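Gripper bench, wrist camera and finger comparison
16 May 2023

Picking up from Itzel's entry on the controller swap. The Bado controller is in and the Gallegos arm homes without complaint. Today was for the fingers: old flat pair against the tapered black pair, same arm, same wrist camera, same gray tabletop.

Setup. Wrist camera bolted to the bracket Refugio machined, tilted so that the fingertips sit low in the view and the back edge of the table stays visible. Exposure locked. With auto exposure the black fingers pulled the gain up as they closed and the wall went to flat white. Gain value is in the config file under "bench_gray".

Zero offset. Commanded full close on the tapered pair leaves a narrow gap at the tips. Jannik's note says to expect this with the Pruris finger mounts and to correct it in software. I would like to find out where it comes from first. Loosened the left mount, reseated it, torqued again: same gap. Swapped left and right mounts: same gap. Suspect the close limit in the controller, still carrying the value for the flat pair. Encoder reads 393 counts at the stop. Leaving it alone until I can compare against the old controller log.

Grasp runs. Rim grasp on the bowl, 15 attempts per pair, bowl moved by hand between attempts.

Flat pair: the outer finger landed on top of the rim in most of the misses. Tip is too thick for the approach angle we use. Once on, the hold was fine.
Tapered pair: 2 misses, both with the bowl near the edge of the camera view at the start. The detector put the rim center too far left, because it fits a full ellipse to whatever arc it gets. That is a camera problem and should not count against the fingers, but I have logged the attempts as misses anyway.

Lift with the tapered pair is less steady. The bowl swings a little about the contact line when the arm stops at the top. Slowing the last part of the lift took most of that out. Cycle time goes up by roughly 3 seconds, which Soledad will not like for the Tirnanbridge demo.

Camera notes. Segmentation on the gray surface is good. Two false hits came from specks on the table, small enough that a minimum area filter removes them. Filter is now on by default. The bowl's shadow is a bigger nuisance: at the current threshold it merges with the lower wall of the bowl and drags the box toward the left. Tried hue alone instead of brightness and the box tightened up. Needs a test with the white cup before I trust it.

To do
- pull the close limit from the old controller log (ask Itzel where it was saved)
- partial view case: reject the ellipse fit when the arc is too short, move the arm, look again
- repeat the tapered runs with the slower lift from the start
- white cup, hue threshold
- wipe the table before the next set

Flat pair is in the drawer with its screws. Tapered pair stays on the arm.
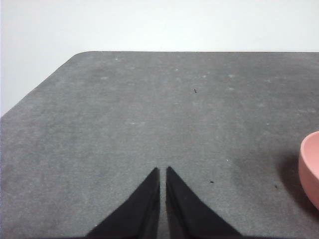 Sarahí Huerta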